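September, late, kitchen table

Read the rest of the Stultudo report tonight. Gerardo Tiongson lent me his copy with half the margins already filled in. The claim is that bench work in small repair shops is two or three years from being handed over. I have been at a repair bench long enough to doubt the number, but I went through the tables properly before writing anything down.

Their test set is 15 tasks. Sorting screws by thread, wiping a counter, folding a towel in thirds, hanging a tool back on its hook, and so on up to replacing a connector on a board. The first group does well. Towels come out acceptable, slowly. The connector was completed in 14 of 40 attempts, and "completed" means the joint conducted. They did not section any joints or pull on any wires. Jonalyn Castillo would send back a third of what passes for conducting.

The gap is mostly in what happens after the pickup. Grasping a rigid cylinder with a known diameter is close to solved. A soldering iron is a fair case: smooth handle, a wider collar that works as a stop, and a long metal barrel that has to be kept clear of everything, including the fingers.
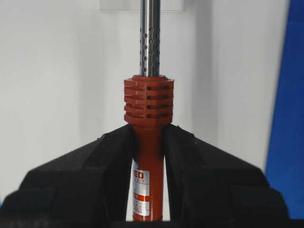
Holding the thing upright says little about using it. To make a joint the tip has to come in at an angle, touch pad and lead together, and stay until the solder flows, then leave before the pad lifts. I judge that by the shine and by a slight change in drag. The report gives dwell time as a fixed value per pad size. Fine on a new board, useless on one with a ground plane under one corner and old flux everywhere.

The second problem is the cord. It pulls on the wrist, and the pull changes with every move. Maribeth Ocampo raised this over lunch and suggested an overhead hanger on a light spring. That would help. It would also help me, and I have put off building one since we moved to the Samonte building.

Household chores I rate differently. A dropped towel costs nothing, so a machine can fail and try again. Tainá asked whether I would let one load the dishwasher at home. Yes to plates, no to the thin glasses. She thinks I am being generous about the plates.

Own work today: unit 1616 back on the bench, same intermittent fault on the left channel. Reflowed the input jack, still there with the case closed, gone with it open. Suspect a hairline crack near the rear standoff – will check under magnification in the morning. Order more wick. Return the report to Gerardo.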